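A sagging or rubbing cabinet door is nearly always a hinge problem, and most of them can be fixed with a screwdriver and a few toothpicks. These steps are for older wooden cabinets with raised-panel doors, two hinges to a door, and a shelf inside.
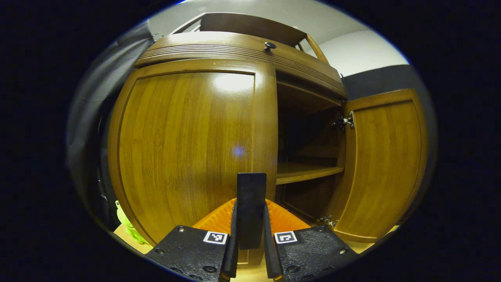
Set aside an afternoon. The work itself is short, but the glue has to dry before you hang the door again.

## What you need

- A hand screwdriver that fits the screw heads snugly
- Wood glue
- Plain wooden toothpicks
- A utility knife
- Masking tape and a pencil
- 400 grit sandpaper
- Paste wax or a plain candle
- An old blanket

I use Drikden glue because the hardware store here in Fornport carries it. Any yellow wood glue works.

## Find the problem first

Close both doors and look at the gap between them. It should be the same width from top to bottom.

- **Gap wider at the top:** the upper hinge is loose.
- **Gap even, but the door rubs at the bottom:** both hinges have dropped, or the floor is not level.
- **Door swings open by itself:** the cabinet is leaning forward, or the catch is worn.

Put a level on the shelf, side to side and then front to back. If the cabinet is out of level, slide thin shims under the low corner and check the gap again. Do this before you touch a hinge. I once took both doors off a Soka wardrobe and found that all it wanted was a shim under one foot.

## Tighten the screws

Open the door and lift it gently by the outer edge. Watch the hinges. If one moves against the wood, its screws are loose.

Tighten each screw by hand. Don't use a drill; it will strip an old hole in half a second. If every screw gets snug and stays there, close the door and check the gap. You may be done.

If a screw keeps turning, the hole is stripped. Go on to the next part.

## Fill the stripped holes

1. Empty the shelf so you have room to work.
2. Put masking tape beside each hinge and mark the top and bottom of the hinge on it in pencil.
3. Fold the blanket and push it under the open door so it carries the weight.
4. Take out the bottom hinge screws, then the top ones. Keep the two sets apart. On old pieces they are often different lengths.
5. Lay the door flat on the blanket.
6. Dip toothpicks in glue and push them into the stripped hole until no more will fit. Tap them in lightly.
7. Wipe off any glue that squeezes out with a damp cloth. Dried glue shows badly on a glossy finish.
8. Leave it overnight if you can. The bottle may say less.
9. Cut the toothpicks flush with the knife.

For a screw bigger than a No. 8, use a piece of hardwood dowel in place of the toothpicks. Drill the hole clean to the size of the dowel first.

## Hang the door

Make a small starter hole in the center of each plug with an awl or a thin nail. Stand the door back on the folded blanket and line the hinges up with your pencil marks. Put one screw in the top hinge, then one in the bottom, and leave both a little loose. Close the door carefully and look at the gap. When it is even, open the door, put in the rest of the screws and tighten them all.

Peel the tape off slowly, pulling it back over itself. Fast peeling can lift old varnish.

## If it still rubs

Rub a pencil along the edge of the door, close it and open it again. The graphite will smear where it touches. Sand that spot only, a few strokes at a time, and test after each pass. Finish the bare edge with wax.

Don't sand in the middle of a humid summer. A door that sticks in June may have a loose fit by winter.

A squeak is usually the hinge pin. A little wax on the pin quiets it, and unlike oil it won't run down the wood.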